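Clearing the Back Office on Brolthorpe Street

Gallery by Hadiza Olatunji
Notes by Hadiza Olatunji and Uchenna Igwe
Filed under: Storage, Work Tables, Small Parts

The back office at Onyeka has been used for sewing repairs, mail, printing and lunch, often in the same hour. In August we took everything out of the drawers and shelves, sorted it on the work tables, and put back what we still use. It took 2 weeks of mornings, from about eight until the shop opened.

The gallery covers the tables, the containers and the small parts. The front of the shop has its own page and did not change much.

The drawers

The old drawer unit came with the building. The top drawer held pens, receipts and spare keys. The second was meant for thread and had become the place for anything that came in a small bag. We started with that one.

Most of what came out was buttons. Uchenna counted them for the stock list, and there were more than 1,000, with 171 of them plain shirt buttons in the same size. Those went straight into one container because we use them every week.

Snaps, hooks and eyes were mixed together at the back. We sorted them by size and threw out the ones with rust on them. Loose needles were put on a magnet first and then into a case with a lid.

The bottom drawer held manuals for machines we no longer own. We kept the ones for the Zarotel press and recycled the others.

The tables

Both work tables have pale tops with a wood grain. Light tops are better for this kind of sorting. Dark thread, pins and black snaps show up well, and it is easy to tell when an area has been missed. White buttons are harder to find, so we do those on a dish towel.

We wipe the tops with a damp cloth at the end of the day. Tape left on overnight leaves a sticky line, and we use a little cooking oil on a paper towel to get that off, then dish soap.

The containers

We had been using jars, candy tins and takeout tubs. The jars were fine but heavy, and the tins had to be opened one by one to see what was in them. Hadiza wanted plastic that could be seen through, with rounded corners so that small things would not get stuck.
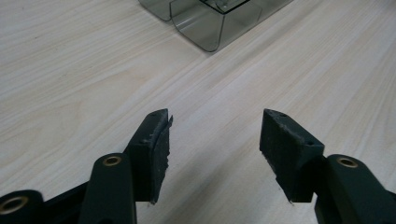
Tinted plastic cost a little less than clear at the store where we bought ours, and it hides dust and fingerprints better. The drawback is that navy and black thread look the same through it. Anything dark gets a paper label on the front, written in marker, facing the chair.

Deep containers were a mistake for buttons. People dig to the bottom and half of the buttons end up on the floor. We moved the deep ones to the supply shelf for tape rolls and glue sticks and kept the shallow ones on the table.

Containers with more than one section are good for things that come in pairs, such as both halves of a snap. They are less good for zipper pulls, which jump over the divider whenever the container is picked up in a hurry. The zipper pulls went back into a jar with a screw lid.

Washing them is simple. Warm water, dish soap, a soft cloth. We let them air dry upside down on a towel before anything metal goes in. A scouring pad will scratch the plastic, and we have one container to prove it. It now holds chalk.

The shelves

The shelves are from Zavarau and were already on the wall. We lowered the middle one so that Uchenna's cutting mats could stand on edge above it. The brackets are the same ones as before, and we added a second screw to each.

Labels are on the shelf edge as well as on the containers. When something is taken down for use, the label on the shelf shows where it goes back. It sounds like a lot of writing, but it was done in one morning with one marker.

Fabric scraps are in cloth bags, sorted by weight of fabric. We tried sorting by color first. It looked nicer and was no use at all when a customer brought in a torn work jacket and we needed canvas.

The stock list

Uchenna typed up the list while the rest was being put away. It has 161 lines, down from a handwritten notebook that had the same elastic listed under four names. There is a printed copy on the inside of the cupboard door. When something runs low, put a pencil mark next to it. Please do not cross it out, as we then can't read what it was.

Thread is listed by the number on the spool and not by color name. If the number has rubbed off, match the spool against the card in the top drawer.

What went where

Spare scissors: top drawer, left side. Fabric scissors are on the hook and should not be used for cardboard.

Chalk, wax and marking pens: the scratched container, next to the iron.

Elastic and ribbon: wound on cards, second shelf. Pieces shorter than a hand's length go in the scrap bag.

Receipts: front desk. No more receipts in the back office.

Lunch: the small table by the window. Crumbs in the thread were a bigger problem than either of us expected.

Unclaimed items: a box under the stairs, with the customer's name pinned on. We hold these until the end of the season and call before anything is given away.

Still to do

The lamp over the second table flickers and needs a new switch. The iron's cord is too short to reach the far outlet, and for now it stays on the near side of the room. One drawer still sticks in wet weather. Uchenna has rubbed candle wax on the runners and it helps for a few days.

We have a bag of spare jars with lids, all washed. Anyone who wants them can ask at the front desk.

Back to all galleries
Next: The Front Counter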